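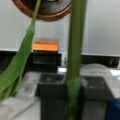

图3 近处的两根绿茎。直立的一根靠基部处裹着浅色、半透明的鞘；斜的一根往下展开成宽而扁的叶状部分。

4 材料与桌面条件

4.1 茎和叶：先说形状

本节交代用料和摆放条件，结果放在第5节。写得碎，见谅，原始记录就是这样一条一条的，后来并成段。

先说茎。以往谈小型桌面插置（一只杯、几根茎、一块台面），习惯把茎当线来处理：有长度，有倾角，有落点，没了。线的好处是好量。坏处也明显，真上手时人对付的很少是一条线。同一根茎，上段细，中段可能忽然铺开成叶片，下段又裹一层鞘，三段手感不一样，占的地方也不一样。把它画成一条线，等于把后两段扔了。预试阶段我们就这么扔过一回，倾角和落点都记得很整齐，回头看参与者的口述，说的全是“叶子挡住了”“下面那截粗，塞不下”。两边对不上。

所以重来。正式记录里每根茎拆成三项：茎身、叶状展开部分、基部。茎身只问直不直、通体粗细是否一致。叶状展开部分问从哪里开始宽、往哪边垂、有没有折。基部问有没有鞘，鞘比茎身宽多少，颜色透光与否。第三项是Hauwa Chukwu坚持加上的，起初觉得多余，做到后来发现解释力最好的反而是它。

图3可以拿来对照这三项。直立那根从下到上基本一个绿，右侧略深，茎身一项几乎没什么可写；写头全在基部，鞘的颜色浅，稍宽于上面的茎。斜的那根相反，上头只是细茎，往下走一段才变宽变扁，垂下去，折向左侧，折处亮一些，褶里暗一些。两根都是绿的，都叫茎，放进同一个变量里却不合适。我们在编码手册中把前者记为“立茎”，后者记为“披茎”。名字土，好用。

披茎还有一个麻烦：宽的部分到底算茎还是算叶。植物学上当然有说法，本文不打算进去。对插置者来说，问题只有一个，它挡不挡。挡别的茎、挡杯口、挡手，都算挡。从这个角度看，展开部分从哪个高度开始才要紧，叫什么不要紧。编码时以“开始变宽处”为界，界以上归茎身，界以下归展开。Bohdan Stelmakh与Hauwa Chukwu各编一遍，不一致的地方坐下来对。对得最久的就是这条界线，渐变的东西没有边，两个人各画各的，都有道理。最后的规矩是取先画的那一条，偏高的那一条，宁可多算一点展开。这个决定偏保守，对第5节中“遮挡”一项的数值有影响，读者留意。

鞘也有界线问题，不过小得多。鞘的颜色和茎身差得开，半透明，肉眼一下就看到了。倒是鞘和杯口的关系容易记错：鞘没入杯口以后看不见，记录者会按自己的想象补上去。手册里写死了，看不见就记“不可见”，不许补。

再说前后。近处的茎会把远处的东西切开，远处如果有一个圆的物件，茎从它前面过，眼睛就会不自觉地把茎和圆边当成一组来看。图3顶部有一个带红褐色边的圆形物，斜茎细的那段正好从它左侧前面经过，直茎则挨着它右边过去。这样的重叠在只记倾角和落点的表格里完全不出现，可是参与者挪茎，常常就是在躲它或者凑它。有人喜欢茎压在圆边上，说“有个依靠”；有人受不了，非拨开不可。两种人都不少，口述里吵得厉害（分别访谈的，其实没碰过面）。

背景尽量用浅的。图3的后面是一片浅灰白，下面接一条深色横带，横带以上茎的轮廓好认，横带附近就难一些，绿和黑挨着，边发虚。编码时凡遇到深色背景的段落都单独标一下，统计时分开算过一遍，结论方向没变，程度弱一点。

4.2 参与者与用料

参与者24人，都是Cakbridge社区工坊的学员，有人插过花，有人没有。没按经验分组，人太少，分了也站不住。只在事后问一句“平时弄不弄这些”，答案附在各人的口述前面，供读者自己掂量。

每人一份料：15根，立茎披茎混着给，外加细杆。混的比例每份一致，次序打乱。杯一只，人人同款，从工坊现有的杂物里挑的，不透光、口敞。为什么不用玻璃的，审稿人问过。玻璃杯里看得见茎脚，人会去摆茎脚，任务就变成两个了。我们想看的是杯口以上，杯口以下让它黑着。

灯光统一用4000 K的台灯，放在参与者的左前方。影子的方向因此固定，落在台面上很淡，不至于让人去追影子。预试时用过窗光，下午三点以后影子拖得老长，有两位参与者明显在跟影子较劲，把茎转来转去就为了让影子不交叉。有意思，但和本文无关，换灯。

量具用Skulludis的软件标点，茎端、变宽处、入杯处各点一下，自动出长度和角。软件对披茎不友好，曲的东西它按折线算，我们多加了中间点，没有更好的办法。称重用Nnaji的小秤，开始前后各称一次，主要是为了发现有没有谁把茎剪短了没说。有。剪的人后来都承认了，数据保留，标记。

指导语很短：“把这些放进杯里，放到你觉得可以为止。”不给时间限制，不给样子。有人问能不能不全用，可以。有人问细杆是干什么的，统一答“随你”。这句“随你”后来被证明是整个设计里最要命的一句，见下。

4.3 细杆与杯

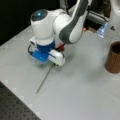
细杆的用法没有规定，结果分成了三路：有人拿它当茎，直接插；有人拿它当撑，靠着披茎，防止垂；还有人压根没往杯里放，拿它来拨、来比划、来量两根茎的间距，用完搁在台面上。第三路是我们没料到的。当初准备细杆，想的只是给直茎找一个“纯线”的对照，没叶，没鞘，颜色也不抢眼，图4里斜向台面左侧的那根灰绿细杆就属于这一类形状，直，往一头收成细尖，放在浅灰台面上轮廓清楚；棕色的筒形杯立在右边，侧面略带纹理或棱，口敞着，里头是暗的。杆和杯这样分开时，人看杆的方式和看插好的茎完全两样。插好的茎看的是上半截，斜在台面附近的杆，看的是尖朝哪儿。尖指向哪里，手接下来常常就往哪里去，口述里有人自己说破了：“我先拿它指一指。”于是编码手册补了一项“杆尖朝向”，分朝杯、背杯、横过三类，不记角度。

补这一项补得晚，前面几位的记录要返工。好在过程都留着，返得动。返工时又发现一件事，粗细均匀的东西两头一样，人拿起来不看；一头尖的，人几乎总会转一下，把尖的那头转到下面，或者转到远离自己的那一边。转的动作很小，第一遍编码全漏了。漏了就漏了，第二遍补上，两遍的版本都存着。

尖的那头朝下插进杯里，入口占地小，容易塞到茎缝里去，这很好理解。麻烦的是朝下以后站不稳，粗头在上，一碰就歪，歪了又带着披茎一起歪。粗头朝下站得稳一点，可是杯口一满就挤不进去。参与者在这两样之间来回换，有人换了好几次，最后抽出来放一边，算了。“算了”这个词在口述里频率很高，我们原想把它当放弃来编，后来改成“停手”，因为不少人说算了的时候挺满意的。

杯口的情况单写一段。敞口、内里暗，茎一进去脚就看不见，人只能靠手上的阻力判断到底没到底。立茎带鞘的，鞘先碰到杯沿，那一下阻力很容易被误认成到底了，结果茎悬着，手一松往下掉一截，高度全变。没有鞘的不会这样。细杆更不会，一放就到底，所以用惯了细杆的人回头插带鞘的茎，容易急。这一点和口述吻合，Stelmakh的笔记里写得很直白：“下面那层皮骗人。”

杯侧有棱或纹理，对插置本身影响不大，对拿杯有影响。转杯的人多半用指腹顺着杯侧拨，而不是提起来；光面的杯预试时用过，滑，拨不动，人就去提，一提茎全散。正式施测没再用光面的。

4.4 台面

台面选浅灰，平，没花纹。理由前面说过一半：绿茎和灰绿的杆在浅灰上都看得见边。另一半是影子，浅灰台面上影子软，能看出来有东西悬着，又不会黑到被当成物件。白台面预试用过，反光，标点软件老是把亮处当成茎端。木纹的也用过，细杆顺着木纹一放，找半天。

台面边缘也会进到插置里来，这是另一个没料到的。浅色的边条，或者两种面料交接的地方，人会拿来当参照，把杆摆得和边平行，或者故意不平行。有一位参与者从头到尾都没有把杯放在正中，问她，说“中间太正了，靠边有条线可以跟”。我们本来打算把杯的位置固定，听了这句话就没固定。

杯不固定，分析上就多一层麻烦：落点是相对杯口的，杯自己又在台面上走。处理办法是两套坐标都留，一套以杯口为原点，一套以台面近角为原点，第5节主要用前一套，凡用后一套的地方会写明。两套混用过一次，是制表时的疏忽，表已经重作。

台面上其余杂物不清。这个决定有争议。一派意见是清干净，除了杯和茎什么都不留；另一派认为真实的桌面从来就不干净，清了就不是桌面插置了。我们偏后一派。后面、旁边的东西只要不碍手就留着，记录里登记一笔“有背景物”，只登记有无，不登记是什么。代价是遮挡一项要多问一句：茎和背景物有没有重叠，重叠在哪一侧。前面关于圆边的那段话就是这么来的。

4.5 过程切分

整个插置过程按手的起落切段，手离开茎或杆算一段结束。试过按时间等分，不行，有人一根茎捏着想半天，等分出来全是空段。按起落切，段长不一，可每段里都有事。

每段记：拿的是什么（立、披、杆、杯），往哪去，放没放，放了以后有没有再动。再动的单独编号，挂在原来那段的后面。这样一来“改”就能数了。改得最多的是披茎，几乎人人改；立茎次之；杆两极，要么不改，要么改到停手。杯的转动单列，转杯不算改茎，虽然看上去所有茎都变了位置。这一条Chukwu和Stelmakh争过，一个认为转杯就是一次性改了全部，一个认为茎与茎之间没变就不算。后一种意见写进了手册，前一种放在附录里，按它重算的结果也一并给出。

段与段之间的停顿也记，只分长短两档。长停顿多出现在第一根披茎入杯之后，展开的部分一垂下来，原先想好的样子就不作数了，得重新想。停顿时手常搭在杯沿，或者拿着细杆不动。拿着杆的停顿后来另归一类。

编码用的底表在Flotus上维护，两人共用，改动留痕。留痕救过我们一次，有一批“变宽处”的标记被误覆盖，找得回来。

4.6 口述材料

插完立刻问，不隔夜。问三个地方：哪一根最难，哪一根最后还想动，杯里的东西你会怎么跟别人说。第三个问题得到的话最多，也最乱，每人限1000字以内录入，超出部分摘录，摘录时不改原话，语气词也留。

难的那一根，大多数人指披茎，理由各不相同。有人嫌宽的地方太低，一进杯就压住杯口；有人嫌它往一边垂，转到哪面都偏；有人嫌折，“像没睡好”。指立茎的少，指出来的都和鞘有关。指细杆的有几位，说法很一致：太直了，放哪里都像尺子。这句话和我们选它作“纯线”对照的初衷倒是合得上，只是参与者把它当缺点说。

最后还想动的那一根，往往和最难的不是同一根。难的弄完了就不想再碰，想动的是旁边那根，因为给难的让过位置，让得不甘心。由此看，单根茎的评价不能只看它自己，要连它的邻居一起看。邻居怎么定义，手册里用的是杯口处最近的左右各一根，前后不算。前后不算是技术上的妥协，侧面的视角不够，前后关系判断不稳，硬编会编出假东西来。

颜色在口述里出现得比预想的少。茎都是绿，深一点浅一点，人似乎不太当回事；鞘发浅，有人提到，说“下面那截像还没长好”；灰绿的杆偶尔被拿来和茎比，说“混得进去”或者“混不进去”，两种说法都有，跟旁边摆的是立茎还是披茎有关系。混在立茎里，混得进去的说法多；靠着披茎，多半说混不进去。样本小，仅供参考，不作检验。

4.7 几处限制

一，三项拆分（茎身、展开、基部）是针对手头这批形状定的。换成带花头的、带刺的，多半要另拆，不能直接搬过去用。

二，“变宽处”取高不取低，遮挡偏大。前面说过了，再说一遍，怕漏看。

三，杯只一款。杯口大小、深浅与鞘的宽度之间显然有关系，本文回答不了。筒形、直壁、内里暗，这几样叠在一起的效果也没有拆开。要拆得另做。

四，细杆的“随你”。不给用途，得到了三路用法，是收获；但三路的人数不均，第三路后续分析时只能做描述，撑不起比较。下次若再做，打算给一半人明确说杆是可以不插的，另一半照旧不说。

五，背景物只登记有无。像圆边、横带这类会和茎产生重叠的，形状和明暗应当也登记进去，当时没做，事后能补的补了，补不了的在底表里空着，没有估填。

六，台灯只有一种色温、一个方向。影子的作用本文基本避开了，不等于没有。

以上各项的编码手册全文见附录B，两位编码者分歧条目的清单见附录C。第5节先报立茎，再报披茎，细杆放在最后，顺序与本节相同。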